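Project Report: Act Breaks and Viewer Retention in Serial Drama

Our group tested whether the position of the first act break affects how many viewers finish an episode. The material was Dasach, a student-written kitchen drama in nine episodes. Two edits of the pilot were prepared in Navis, with the break placed at minute 9 or minute 16. 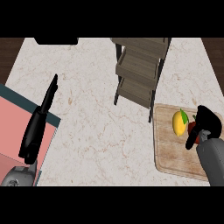
Gashaw objected in the July review that an early break mostly rewards viewers who already like the genre, and asked for a control group. We added one, with up to 40 viewers per screening.

The log holds 1384 pause and exit events. Exits clustered in the two minutes before the later break. The early edit lost fewer viewers there but more in the final scene, which we did not recut.

Contact: Litell Screenwriting Lab | © Litell | Back to top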